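"We throw out more than we keep, and that is how we want it"

Midau has been recording manipulation data for its learning system since October. The project, known internally as Pundatum, trains a single policy on demonstrations of ordinary tabletop work: picking, placing, sorting, putting things into containers and taking them out again. The data lead at Midau says the model itself takes up less of the team's time than outsiders expect.

"The network is a few files. The recording protocol is a forty-page document and it changes every Tuesday," the data lead says. "Most of what people call model problems are recording problems that nobody caught."

Pundatum currently holds 630 accepted episodes for the container tasks. Another 119 were rejected at review. The usual grounds are a dropped camera stream, a timestamp gap, or an operator who paused in the middle of a motion to think. Pauses are the hardest to screen for. "The policy learns the pause. You deploy it and the arm stops above the bottle for two seconds, exactly as your operator did. It has no idea that the person was deciding something."

Garrido, which supplies the annotation software, originally proposed that failed grasps be removed as well. Midau declined. An episode in which the gripper misses, backs off and tries again is kept, provided the recovery is clean, and it gets a separate label. "Without those, the system has never seen itself in a bad position. It drifts a centimeter and has nothing to go on."

The team works with both a fixed overhead view and a view from the wrist. The two are weighted differently in training, and the data lead is careful about claims here. "The overhead view tells you where things are. The wrist view tells you whether the last few centimeters are going well. When we dropped the wrist stream, placement held up and grasping did not. I would not generalize from that to other hardware."

Objects are bought at the supermarket. Small bottles, wipes canisters and wire baskets are all in rotation, and positions are shuffled between episodes from a printed list, an idea taken over from Vukau, a partner lab. Before the list, operators chose the layout themselves -- and kept choosing the same one. 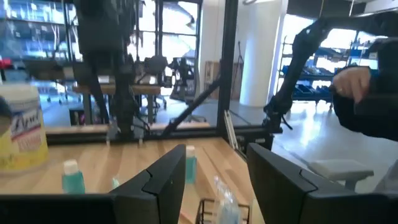 "Clear plastic is still the weak point," the data lead says. "Depth is unreliable on it, so we rely on color, and color depends on the light. We record in the morning and again late in the day for that reason. Blinds would be simpler, but then we would have a system that works with the blinds down."

An operator records up to 70 episodes in a shift. Past that, the motions get shorter and less consistent, and the rejection rate climbs. Midau does not plan to raise the limit. The next batch covers baskets with taller sides, where the fingers have less room to open.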